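Ferrand Cider Club: Frequently Asked Questions

How often do shipments go out?
Twice a year, in spring and in November. Each box holds six bottles. Members choose dry, off-dry or a mix of both.

When is the cutoff for the fall box?
Changes to your address or bottle selection must reach us by 17th September. After that we pack whatever is on your account.

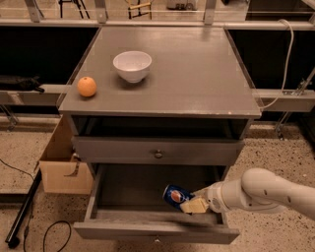 Does someone have to be home for delivery?
Yes. An adult 21 or older must sign. The carrier makes 2 attempts and then returns the box to us. Reshipping is charged at cost.

Can I pick up my box instead?
Yes, at the tasting room. Select "Pickup" in your account before the cutoff. We hold boxes for 60 days.

Where does the fruit come from?
Most of it comes from our own orchard, which has 491 trees. The rest is bought from two growers down the road. Last year we bottled about 2,832 gallons.

How should I store the bottles?
Upright, in a cool place away from light. The Virkomell is bottle-conditioned and will have some sediment. Pour it slowly and leave the last half inch.
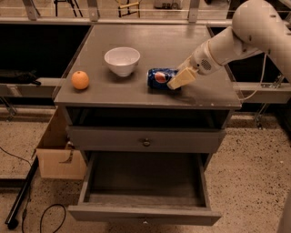

Is the cider gluten-free?
Our ciders are made from apples and yeast only. No grain is used in the building.

How do I cancel?
Email Remedios Cabello at the club desk or use the form in your account. There is no fee if you cancel before the cutoff.

Do members pay for tastings?
No. Your membership covers a standard tasting for you and one guest. Groups of eight or more need a reservation.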